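We use cookies to improve your visit. Accept | Manage settings

Hiltorance wants $300 a year for its new "priority repair" plan, and I'm not sold. The pitch promises a visit within nine days. Read the small print and the clock starts only once a part is in stock.

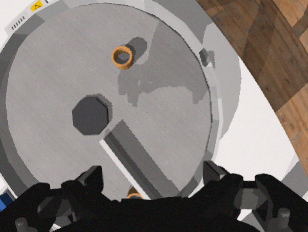
Orange ring and gray post on a round plate.

Anastasia Stamatopoulos, who runs the plan, told me 1,827 homes had signed up by October. Fine – but how many got a visit on time? She said she'd check. I'm still waiting. Nesiter sells a similar plan with the same stock clause, so switching won't help much. 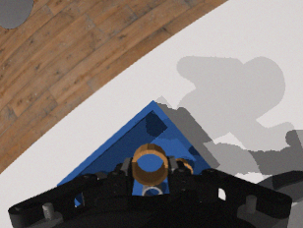 Can I cancel after the first month?
Only in writing, and the first year's fee stays with Hiltorance.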